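Do you really have to store 9-volt batteries in their box?
Posted in Household and Storage, 24 April 2018

amalik_ellgate
My brother-in-law told me I'm going to burn the house down because I keep spare 9-volts in a kitchen drawer. They're for the smoke alarms. I threw the box out when I bought them and they sit in there with pens, tape, a few keys and whatever else ends up in a kitchen drawer. I've done it this way for 22 years and never had a problem. Is this a real thing or one of those warnings that gets passed around until everybody repeats it? I'd also like to know if it matters whether they stand up or lie flat, because he has opinions on that too.

Pokumeck
It's real. Both terminals on a 9-volt are on the same end, right next to each other, so one key or paper clip can bridge them. People do it with steel wool to light campfires. Keep them away from metal, or put a piece of tape over the top. Standing up or lying down makes no difference that I ever heard of.

Usman Janjua
I'd agree with the drawer part and I'd be careful with the rest of what your brother-in-law says. People love to add rules to this. I was told to keep batteries in the fridge for years and all I got was less room for milk. A cool, dry shelf is fine.

The box is worth keeping, though I wouldn't pay extra for any "battery organizer" either. I looked at one from Grukiva and it was a plastic tray with a lid. A cardboard box has a lid too. If the batteries sit in a row, side by side, with nothing else thrown in, you've done the job. What I don't trust is a box where old and new are mixed. A used 9-volt can still have enough left in it to heat up a key, so "it's dead anyway" doesn't convince me. Tape the ends on those and take them to a drop-off. Some labels carry the crossed-out bin symbol, and that one I do take seriously.

As for 22 years without a problem – that tells me you were lucky with your keys.

Bexel 9-volts and the mats on my table:
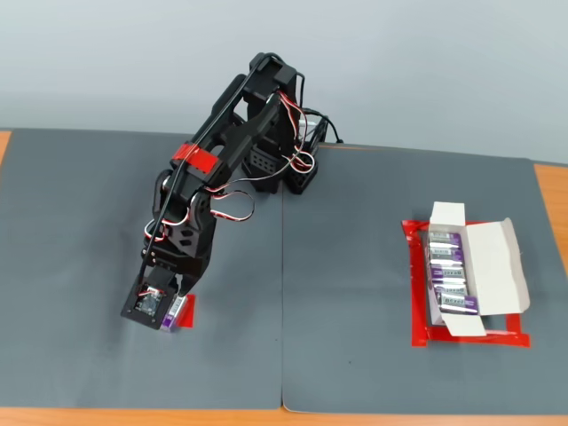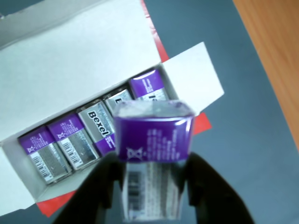
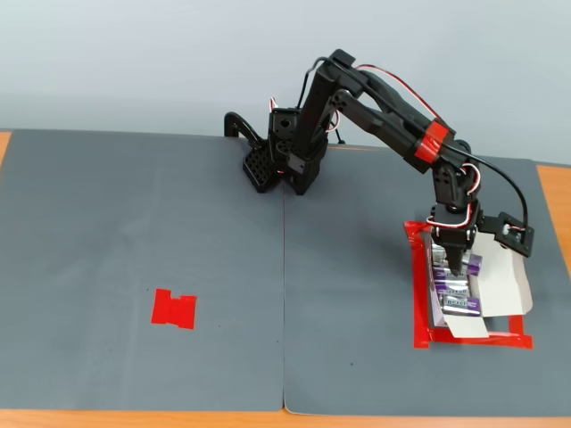
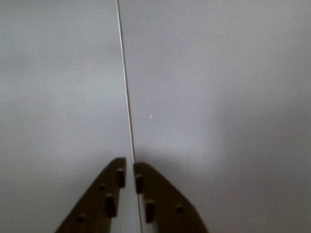 Is masking tape good enough for covering the ends, or does it have to be electrical tape?

Masking tape will do if it sticks well and covers both terminals completely. Electrical tape tends to hold better over a long stretch, so I'd use that for anything you're going to keep in storage for months. Pull it off before the battery goes in the smoke alarm and check that no glue is left on the contacts.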